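Citlali Contreras
Monday, April 16, 2018

Right, a few of you asked about the table after I grumbled about it last week, so make a cup of tea, because I do go on a bit.

It came from a house clearance over at Suststead, 30 pounds, and the lady selling it threw in a drawer full of old tea towels as well (lovely ones, I've kept the lot). I'd been after a square table for years. Round ones are all very well, but you can never push them up against anything.

What I love most is how pale it is. Our old one was nearly black and it made every meal look like a wake. Put a white bowl down on this one and it looks clean and cheerful straight away, even when it's only porridge going in it.

Now, the looking after. My aunt in Paltby swore by vinegar for everything, windows, kettles, the dog once, but I wouldn't put it on a table top. A soft cloth, wrung out hard, and then a dry one straight behind it. Go with the grain! It takes no longer and you don't get those smeary half moons when the light comes in low.

Crumbs are my great weakness. I wipe, I stand back feeling very pleased with myself, and there's always one little speck sitting there bold as you like. My mother used to crouch down until her eyes were level with the top and look along it, and I've started doing the same, knees permitting.

The other thing is not to crowd it. When we first had it I put out the fruit, the post, a lamp, two plants and goodness knows what else, and it may as well have been a shelf. One bowl and one upright thing is plenty, and then you get to enjoy the wood.

Pale wood, wavy grain, and very little on top:
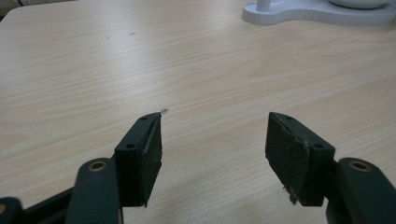
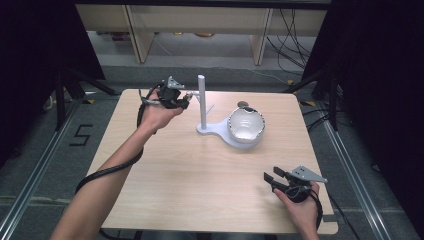
Somebody asked about bowls too. I like one with a bit of a wobble to the rim, so it looks as if a person made it. There's a stall run by the Demirtaş family at the Saturday market that has them for 8 pounds, or 4 if you don't mind a chip, and I never do. Get there early, the small ones go first.

I still haven't settled on chairs. The ones we've got are too low by a good inch and my husband says he feels like a schoolboy at dinner. If anyone near Paltby has a pair going spare, send me a message and I'll come and fetch them, and I'll bring cake.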